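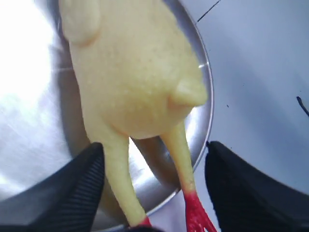

*Rubber chicken, wrist view, over the round steel tray.*

# Robot Club FAQ

Questions we get from students and parents about the Solau robot club. If yours isn't answered, ask at the sign-in desk.

## Who can join?

Anyone enrolled at Solau, in any grade. You don't need to know how to code. New members start in February and in September. The club has 30 places, and when they are full we keep a waiting list.

## When and where do you meet?

Room 14, from 3:30 p.m. until 5:30 p.m. The door is locked at 5:45, so please arrange rides before then.

## What is the Tarireck task?

Tarireck is the pick-and-place event we enter each spring. A team has to move a soft object between a tabletop and a round metal dish with a two-finger gripper. Our practice object is a yellow rubber chicken with red feet. Teams may practice with something else, but they should expect the chicken on club test days.

## Why a rubber chicken and not a block?

Blocks are easy to grip and easy to model. The chicken has a round body, a thin neck and long legs, and it bends. A grip plan that works on the body may not work on the legs. New teams do spend one meeting on foam blocks first.

## How does scoring work?

Each run is worth up to 16 points. Points are given for the pick, the lift and the placement. A drop outside the dish ends the run, and the team keeps the points it has earned so far. If the chicken is touching both the rim and the table, it counts as outside.

## Does the chicken have to start in the same position every time?

No. The judge sets it down before each run, and it can point in any direction. It may be right next to the dish, so plan for a gripper finger that has to fit into a small space. Moving the chicken by hand after the judge steps back is a restart. 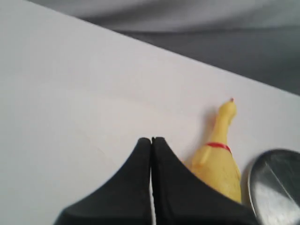

## How many restarts do we get?

2 per run. The clock keeps going.

## Do teams get their own robot?

No. Teams share the arm and sign up for time on the Letex sheet, which is taped inside the cabinet door. Code goes in your team folder. Please don't edit the shared calibration file. Tell a mentor if it looks wrong.

## Is there a fee?

Club membership is free. Teams that travel to the Lazaridis regional pay for their own lunch. The bus is covered.

## Can I miss a meeting?

Yes, but let your team know. To travel to the regional you need to have been at the last two practices before it.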